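Altcombe workshop opens its doors for robot picking demonstration

2022-01-18

Visitors to the Savolainen workshop in Altcombe were given a look last week at a robot arm that is being taught to pick up fruit and put it into a basket.

The open day was the first the firm has held at its Altcombe site. It drew 127 people over one afternoon, among them growers, two college groups and a good number of residents from the streets behind the works. Entry was free, though places had to be booked, and the later sessions filled up several days beforehand.

Savolainen makes and repairs packing machinery. It has been working on the picking project, known as Clindik, since August, together with the software company Zevside. The two firms share the cost and the staff time. Zevside writes the control software and Savolainen looks after the arm, the gripper and the test area.

Orvokki Tikkanen, who leads the project, gave a short talk before each session. She said that most of the packing lines the firm looks after handle one kind of produce at a time, and that the machines on them can be set up to suit it. Mixed orders are a different matter. A small fruit box may hold several kinds of fruit, and at present these are nearly always packed by hand.

"A person does it without thinking," she said. "You look at a bunch of grapes and you know where to hold it. We are trying to get the arm to a point where it makes a decent choice by itself, and where it stops if it isn't sure."

The demonstration used fruit on a plain white table. Groups were taken through to the test area in turn, where staff set out the fruit and talked through the stages of a pick.
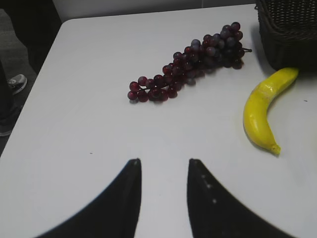
Tikkanen told visitors that grapes were the item her team found hardest. A bunch changes shape when it is lifted and the weight can shift to one side. If the fingers close too low they bruise the fruit, and if they close on the stalk the bunch may swing. The team has tried several ways of approaching it and has not settled on one. For now the software looks for the thickest part of the bunch and comes down from above at low speed.

Bananas are easier to hold but can be awkward to set down neatly, she said. The arm has to work out which way the curve runs and turn the gripper to match before it closes.

The camera used for the work is fixed close to the gripper, so that it moves with the arm. Earlier in the project the team relied on a camera mounted on a stand, but the arm kept getting in the way of its own view when it reached down. Moving the camera meant that months of recordings had to be put aside and new ones made.

The project has now recorded 3000 picks at the Altcombe site. Each one is stored with a note of the item and of whether the fruit ended up where it was meant to go. Picks that go wrong are kept along with the rest. In the most recent round of tests the team ran 606 picks, and Tikkanen said the results were being written up and would be shared with the growers who have lent their support.

She was asked by one grower how fast the system was. She replied that it was slower than a person and would stay that way for a good while. A pick takes about 40 seconds from start to finish at the speed used for visitors, and it can be run faster when only trained staff are present. Speed is not the main aim at this stage, she said, and the team would sooner have a slow machine that does not spoil the fruit.
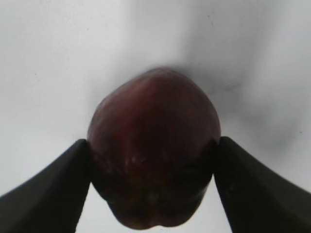
Apples were the first fruit the project worked with and are still used to check the arm at the start of each day. If it cannot manage an apple, Tikkanen said, there is no point in going on to anything softer until the fault is found. The usual causes are a loose cable or a gripper that has not been set back to its starting position.

Questions from the college groups were mostly about how the gripper knows how hard to squeeze. Staff explained that the force is limited in the control software and that the limit is set separately for each kind of fruit. The figures came from trials in which fruit was held, put aside and cut open the next day to look for marks. Several students asked whether the same gripper could be used for soft fruit such as raspberries. They were told that it had not been tried, and that a different shape of finger would probably be needed.

There were also questions about jobs. Savolainen said it had no plans to sell a finished machine this year and that the project was still at the research stage. Any later trial in a packhouse would be run beside the existing packing staff, and the growers taking part would be asked to agree the terms with their own workers first.

Some visitors would have liked more time at the table. One resident said she had enjoyed the talk but that her group had been moved on before she could see the basket filled. The firm said it would consider smaller groups if the event is repeated, and may put a screen in the entrance hall so that those waiting can follow what the arm is doing.

Besides the fruit picking, visitors were shown the repair bays and the paint shop, and there was tea in the canteen. Parking proved difficult after the first session and some cars had to be sent to the field opposite the main gate.

Work on Clindik will carry on at Altcombe through the spring. The next task is to have the arm pick from a full tray, where pieces of fruit touch or lie on top of one another. Growers who would like to supply produce for the tests can leave their details at the Savolainen front desk. Schools and colleges wanting to arrange a visit should write to the same address, giving the size of the group and the age of the students.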